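Drevside workshop, notebook
13 April 2025

Moisture trial, second look

Read the Perner write-up again over breakfast and I still don't buy it. They say crisp snacks go soft in the store because the corn starch on the shelf above "gives up its damp". Starch takes up water and lets it go, fine, but through a closed bag and across a shelf? The supplier's sheet from Undberg says the same thing in nearly the same words, which makes me think one copied the other.

Sushil Jaiswal weighed the closed bags in December and again last week. The heaviest gain was 4 g, on a bag that started at 1,109 g. I would want to know how good the scale is before calling that a gain at all. It was moved between the two weighings and I can find no check weight entry for either day.

What I'd believe more readily is the door. It stands open half the morning when deliveries come, and the hygrometer hangs on the far wall where it sees none of it.

Tubs and packets on the white table:
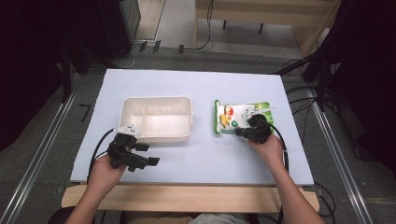
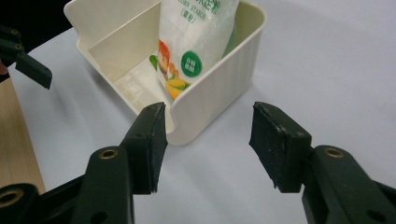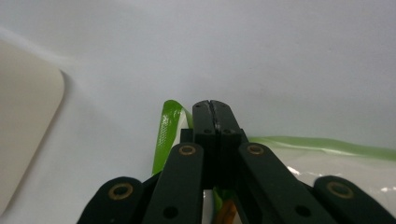 Plan for the next run

Two sets, same shelf, 30 days. One set with starch next to it, one without. If Perner are right the first set should come out worse, and if both go soft together we can stop talking about starch.

Move the hygrometer to shelf height, near the door. Log it morning and evening, not "when passing".

Check weight on the scale before every session, written down even when it's fine. Rathore have offered the loan of a better scale. Ask for its calibration record first, the last thing we had from them read 20 g with nothing on it.

Softness is still being judged by snapping a piece and having an opinion. Sushil thinks this is good enough if the same person does it each time. I don't, at least not if that person knows which set is which. Code the packets and keep the key in the drawer.

Still to find: the lot numbers for the December bags. Not in the blue folder.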